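**Resoling vs. just buying new boots?**

**plilosis_pete** · November 12, 2024

My Galleck boots finally split at the toe after 10 years. Cobbler wants 2 weeks and more money than I'd like. New pair, or pay up? I walk a lot, mostly wet sidewalks.

**cerkon416**

Pay up! I had mine resoled in August and they feel better than they did new. The leather's already shaped to your foot, why start over?

**mudroom**

Gonna disagree. If the upper is cracked you're pouring money into a dead boot. Is it the stitching or the leather?

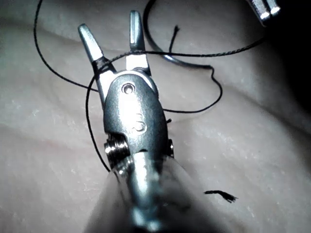

*jaws open, pale surface behind*

**plilosis_pete**

Stitching, I think. Leather looks ok once I wipe it down.

**mudroom**

Ok then I take half of it back. Restitch, skip the full resole until the heel goes.

**cerkon416**

Nah, do both at once, you're already paying for the labor.

**mudroom**

That's how you end up with a fancy boot and no grocery money lol

**plilosis_pete**

Going with the restitch. Will ask about the heel when I drop them off.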